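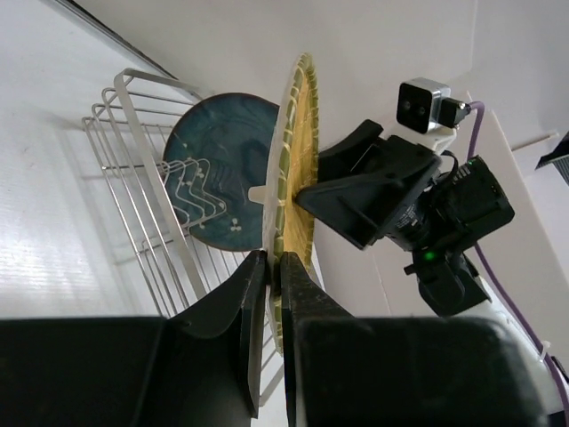

Plates That Don't Match, and the Rack That Holds Them

The owner of Clulodari, a small shop that sells secondhand tableware, has been washing other people's plates for most of her working life. She buys them in mixed boxes, cleans them, and lets them stand in a wire rack until she has time to look them over. She prefers one plate per slot.

"A plate wants air on both sides," she said. "If you lean two together, the water sits between them and you get a mark. Then you wash them again."

She started with a single box from a house sale in Michalík. It cost her $36 and held soup bowls, saucers and one good serving dish. She sold the dish and kept the bowls, which she still eats from. The shop now has 1,544 pieces on its list, most of them sold one at a time.

Few of her customers ask for full sets. "They come in with three plates left from a wedding and want a fourth that looks all right next to them," she said. "Blue goes with blue, more or less. I tell them to put it on the table and walk away for a minute."

Woven pieces are handled differently. She doesn't soak them. A damp cloth goes over the weave, then a dry one, and she works around the rim with a soft brush. She will stand one on its edge for a short while, but she wants it flat by evening.

"Bamboo bends if you forget it," she said. "I had one that rocked like a boat. I use it under a plant now."

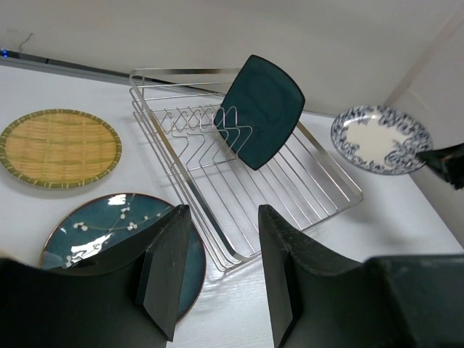
Page last changed: December 8, 2021

The rack is plain wire with a zigzag row of dividers, and she has had others. A coated one from Sotex lasted until the coating split at the corners and rust came through. A folding one from Dateck was easy to store, but the slots were too narrow for anything with a deep rim. She likes bare steel and a white table under it.

"On white I can see a chip before I've picked the plate up," she said. "Dark glaze is harder. You have to turn it to the light and run a thumb around the edge."

A plate with a white center and a blue patterned border is the kind she finds easiest to sell. Dark ones with painted blossoms take longer, though buyers who like them tend to come back. Square shapes with rounded corners are slow. People worry they won't fit the cupboard, and she keeps a tape measure by the register for that.

In July she cleared the back shelves and marked 84 plates down to a dollar each. Around 39 were left at the end of the month, and those went to a school kitchen.

Asked what she uses at home, she said it was whatever had a chip in it.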